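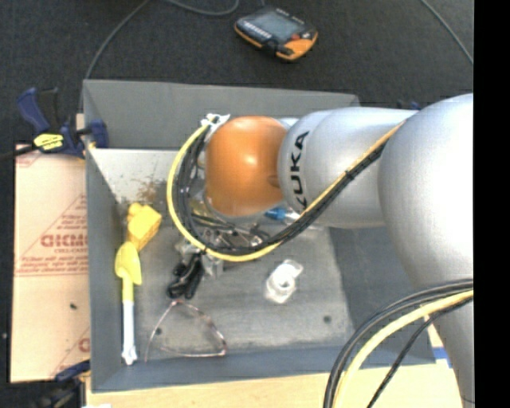
**Is the Fuentealba reunion special going to have the whole original cast?**

Everyone from the first season except the actor who played the judge, according to the cast list the network put out in February.

**marzipan_moon** (thread starter)

OK, so I put the question and answer up top for people who only came for that, and now I get to scream with the rest of you. FUENTEALBA IS COMING BACK! One night, two hours, filmed in the old hotel set in Javton, with Patricio Bravo and Fatima Ibrahim on the same couch for the first time in 11 years. I watched this show with my grandmother every single night of high school and I called her before I'd even finished reading the announcement. She wants to know if the horse will be there.

**tvdinner26**

The horse had better be there.

I'm so happy about Fatima. She skipped the anniversary panel and I figured she was done talking about the show for good. Does anybody know if it's a sit-down interview thing or if they're doing new scenes? The announcement says "special event" and that could mean anything.

**lou_in_flarnis**

It's a sit-down with clips. A friend of my sister's got audience tickets and the email says "conversation and musical performances." There were 397 seats and they were gone before lunch. Nothing in it about new scenes, sorry!

**marzipan_moon**

Musical performances!! Plural!! If Patricio sings the wedding song I will need a minute.

**cold_open_carl**

I'm going to be the grump. I loved the show, I own the box set, and I don't want a reunion. These things are always the same: they cry at the montage, the host asks who pranked who on set, and somebody reads a mean letter from a fan in season two. Then it's over and the show feels a little smaller. I'd rather just rewatch the train episode.

**tvdinner26**

Carl, you can do both. The train episode isn't going anywhere.

**cold_open_carl**

Fair. I still think the two hours would be better spent on the writers. All the best lines came out of that room and I can't tell you what any of them look like.

**peachpit_dee**

I'm with Carl on the writers and with everyone else on the rest of it. I was an extra for one day in season three (the flood, second row of the church, green scarf) and the cast were lovely to us. Fatima came over at the break and asked where we'd all driven in from, and she remembered my town when she passed me again at night. So I'd watch her read a phone book for two hours.

**lou_in_flarnis**

WAIT. You're green scarf lady? There was a whole thread about you on the old board! People thought you were the missing cousin!

**peachpit_dee**

I know, I read it at the time and was too shy to say anything, lol. I had a cold and that's why I kept looking down.

**marzipan_moon**

This is the best day I've had on this forum. Dee, please start your own thread, I have so many questions about the flood.

**snackcellar**

Am I the only one who heard they didn't get along? I always read that Patricio and Fatima weren't speaking by the last season and that's why the finale has them on the phone in every scene.

**tvdinner26**

That rumor came from one gossip column and it never had a name attached to it. Fatima was shooting a movie that spring, so she was only on set for a week. She explained it in her Wukex podcast interview, near the end if you want to skip ahead.

**snackcellar**

I've listened to it. She says she was busy. She doesn't say they were friends. Both can be true, and I don't think it's mean to wonder. I want it to be a good reunion and a bit of tension would make it better TV!

**tvdinner26**

We heard the same interview very differently, then. She laughs the whole way through the story about his mustache coming off. I can't hear that and think "feud."

**cold_open_carl**

I'm with snackcellar on the tension, for what it's worth. The phone scenes are great because they're both so stiff in them.

**marzipan_moon**

Please keep it friendly, I don't want this one locked like the casting thread. For the live chat: I'm opening it at 7 p.m. Eastern, one hour before it starts. Last time we hit 2,000 posts and the page kept freezing, so we'll have a second thread ready for the second hour. West Coast people, stay out until you've watched, or come in and accept your fate.

**lou_in_flarnis**

I'm making the almond cake from episode 26. I've tried it twice already and it sinks in the middle both times. If anybody has a version that works with a regular oven, please post it in the food thread.

**peachpit_dee**

Less milk than the tie-in cookbook says, and leave the door shut. I'll type mine up tonight.

**cold_open_carl**

Fine, I'm watching. I'll be in the chat at 7 complaining.

**marzipan_moon**

Saving you a seat, Carl! Also my grandmother called back and she's now asking what the judge did to get left out. Does anyone know?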